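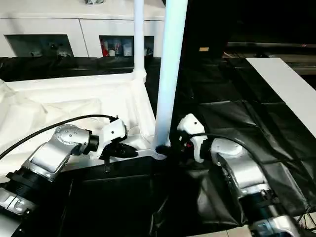
Estcombe is a contract linen finisher. We press, fold and pack cotton goods for hotels and clinics, and the plant handles up to 3000 pieces per shift. In 2000 all lifting and spreading was manual. Part of that work is now assigned to two-arm stations, and new processes are set up on a test cell before they reach the floor. The cell has a black gripper on each arm, a white frame with cloth over it, and black mats on the floor. Handling routines are adjusted there under the direction of Heidrun Eberhard.

What changes for staff

Operators who used to feed sheets by hand now supervise stations, clear faults and inspect seams. Training takes one month and is paid at the full rate. Pay grades were revised in December to include fault clearing as a skilled task. Staff may stop any station at any time without prior approval, and each stop is logged by cause, with no operator name recorded.

Stained or torn items are still sorted by hand. So are orders under 735 pieces, where setup time exceeds the time saved.

Contacts

Process engineering: Heidrun Eberhard
Training and shift planning: Jonas Schwaiger
Customer orders: Soon-im Bang

Page revised 04/07/2026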